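Search the magazine
Type a name or title

The Second Act of Ainhoa Cabello, If You Believe the Posters

4 min read

Every few years a TV actress gets announced as a movie star. This summer it's Ainhoa Cabello, and I have my doubts.

You know her from Minhas, the harbor-town police drama she carried for 8 seasons. She was good in it. She was also playing the same tired detective for most of a decade, and the people now selling Clundico, her first lead in a feature, would like us to treat that as training.

The press notes say she beat 942 other actresses for the part. I asked the production company, Zillden, how many of those were in the room and how many sent a tape. They didn't have a breakdown. The notes also say she learned to free dive, which may be true, though the movie I saw in May has one swimming scene and it's shot from a boat.
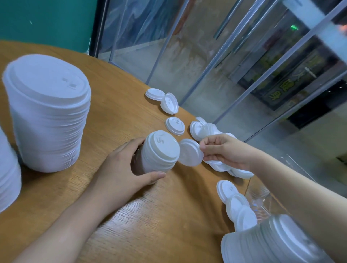

Screen & Stage Desk

Clundico opened on around 700 screens, a decent number for a slow thriller with no franchise behind it. Cabello is on camera for nearly all of it. When the script lets her sit still she's very watchable — there's a long phone call near the end that I'd happily see again. When it asks her to shout, she's back at the precinct.

Her next job is Istedis, a costume miniseries, and we're already hearing the word "transformation." Maybe. She has a wig and an accent coach. I'd wait for the second episode before handing out any prizes.

Recent in Screen & Stage
Do Casting Numbers Mean Anything?
Minhas: Every Season, Ranked
The Trouble With Slow Thrillers
What We Know About Istedis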